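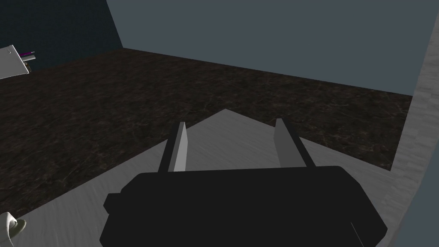
Vue caméra poignet, rendu simulé, pince ouverte au-dessus du plan clair.

Forum Manipulation et apprentissage > Simulation > Transfert d'une politique visuelle

kernel_panne
19 février 2021
Je reprends les essais Ena avec la seule caméra poignet en entrée. Politique apprise par imitation sur 437 démonstrations simulées, évaluée sur 40 départs tirés au hasard dans la scène Dalldale. 19 réussites. Avec la vue externe en plus, j'étais à 31. La perte de validation est pourtant quasi identique dans les deux cas. Des pistes ?

tf_quat
La perte de validation en clonage ne prédit pas grand-chose en boucle fermée, ce n'est pas un argument. Regarde ta vue : le corps de la pince occupe presque tout le tiers inférieur, en noir uni. Tu encodes une constante. Recadre avant le redimensionnement.

kernel_panne
Recadrage testé, 20 sur 40. Dans le bruit. Et je perds la base des doigts, donc l'indice d'ouverture.

mbruit
Pas d'accord avec tf_quat. Une zone constante ne coûte presque rien à un réseau convolutif. Je soupçonne plutôt les textures : sol brun veiné, plan gris strié, mur bleu-gris sans aucun détail. Dès que le poignet se relève vers le mur, il n'y a plus rien à quoi s'accrocher de ce côté.

tf_quat
Le sol et les arêtes du plan restent visibles sur cette vue. Le coin forme un repère très net entre les doigts et le mur.

mbruit
Sur cette vue, oui. Quelle proportion des trajectoires ?

kernel_panne
Pas mesuré. J'ai relancé un entraînement à 962 démonstrations, même architecture, mêmes graines : 22 sur 40. Donc ce n'est pas le volume.

ulteston_dev
Avec 40 essais, l'intervalle à 95 % sur 22 va grosso modo de 40 à 70 %. Tu ne peux rien conclure sur le volume. Même l'écart 19 contre 31 mérite des départs appariés. Le banc Ulteston fixe les graines de départ, sers-t'en.

kernel_panne
Les départs sont déjà appariés entre les deux configurations, j'aurais dû le préciser. Pour le volume, d'accord, je retire.

mbruit
Ajoute la pose de l'effecteur en entrée, sans toucher aux images. Si l'écart se referme, c'est un problème de localisation. Sinon, regarde du côté de l'historique : Bíró empile les dernières observations par défaut, Ena non.

kernel_panne
Je lance les deux variantes séparément sur Bíró. Journaux à suivre dans ce fil.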